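Last updated: September 2018

Solach opens orders for the Dritico hand-held gripper kit

FLURKINHAM – Solach has opened orders for Dritico, a kit of hand-held grippers for people who teach robots to do housework. The kit is meant for small teams and college departments that want to record everyday jobs in ordinary homes without taking a robot arm along.

Each kit contains 2 grippers, one for each hand, with padded fingers and a camera on each. The user picks things up and puts them down as they would with their own hands, and the movements are saved with the video. The price is £2,550, including carry case and spare pads.

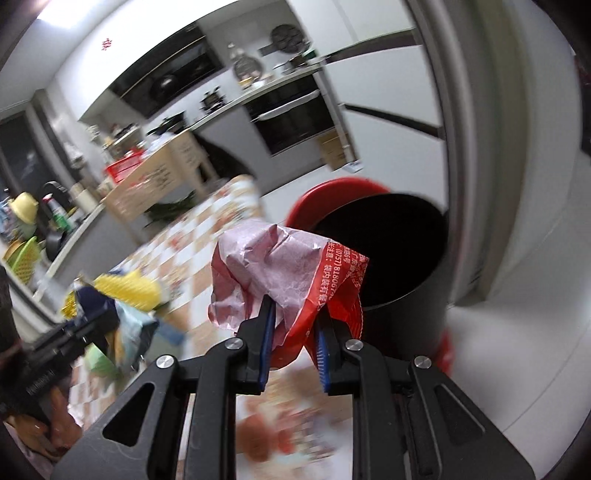

Clearing up after a meal was the first job Solach chose for its household task guide, which comes with every kit. Food wrappers, thin plastic bags and foam fruit netting all change shape when they are gripped, and a robot that has only practised with boxes and cups tends to handle them badly.

"Rubbish is a good place to start," said Maricruz Palacios, product manager at Solach. "Every home has it, it is never the same shape, and people do the job without thinking. We wanted the kit to cope with that before we sold it to anyone."

The guide covers eight household jobs. Each has a page on setting up the room, a page on how to hold the grippers, and a list of common mistakes. Users can add jobs of their own.
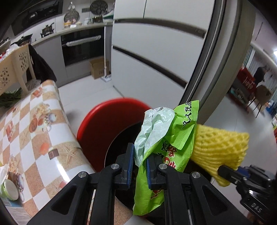

Trials before the launch were run with Zepeda, a home robotics firm, which made 838 recordings in kitchens and dining rooms. Testers asked for a lighter handle and a longer cable, and both changes have been made. They also asked for a left-handed trigger. Solach is still working on this and expects to offer it as a separate part.

Consuelo Bermúdez, who ran the trials for Zepeda, said the work was tiring at first.

"You want to reach in with your fingers when a bag slips," she said. "After a few sessions you stop doing that and let the gripper do it. New users should keep their first sessions short."
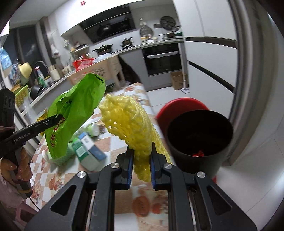
Recordings are stored on the user's own computer and can be exported in common formats. No subscription is needed. Training for new users is available at Solach's Flurkinham office or by video call, and is charged separately.

Orders placed now will be sent out in November. Replacement pads and cables can be ordered at any time.

Press contact: Maricruz Palacios, Solach press desk, Flurkinham

Shares: 8 | Comments: 2

© Solach. All rights reserved. | Contact | Back to top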